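Courses > Robot Cells > Handout 2: Looking After the Simulated Kitchen

Welcome back, everyone! Before you touch any settings, please read the Kovutero setup sheet from start to finish (I know, I know, it's long). The kitchen cell lives entirely in simulation, but it needs the same patient care as a real one — joints drift out of their limits, fingers get the wrong friction value, and a small mistake at the base becomes a big one at the gripper.

Start with the gripper. Load configuration 193, close the fingers slowly on the test block, and look at the contacts before you move the arm at all.

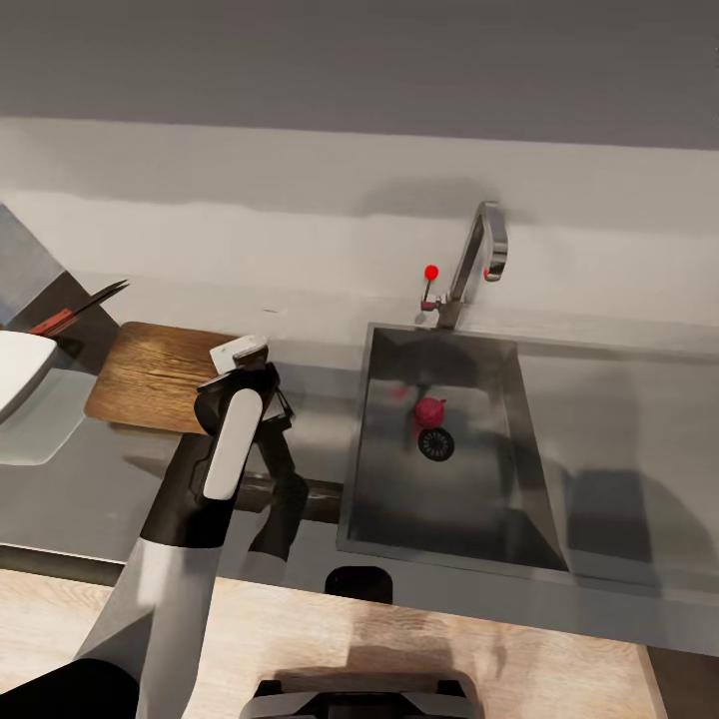 Figure 1. Gripper with the white block, over the cutting board.

If the block slips when you try it, lower the closing speed first and leave the friction alone. Bảo La spent a whole afternoon doing it the other way round, and he'd be the first to tell you so!

Next comes the base position. Drive the robot back from the counter, bring the gripper down low, and check for collisions with the lower cabinets.
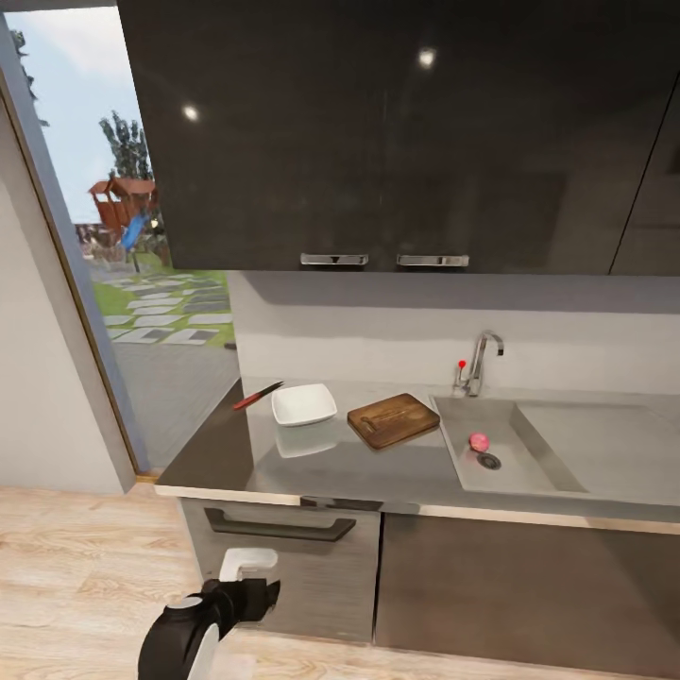

Save the pose once the check comes back clean, then run it again with seed 543 and write both results in your log. Thoa Sầm will go over the logs with you in lab.

Questions about this handout: Thoa Sầm, Drostomel teaching lab | Back to top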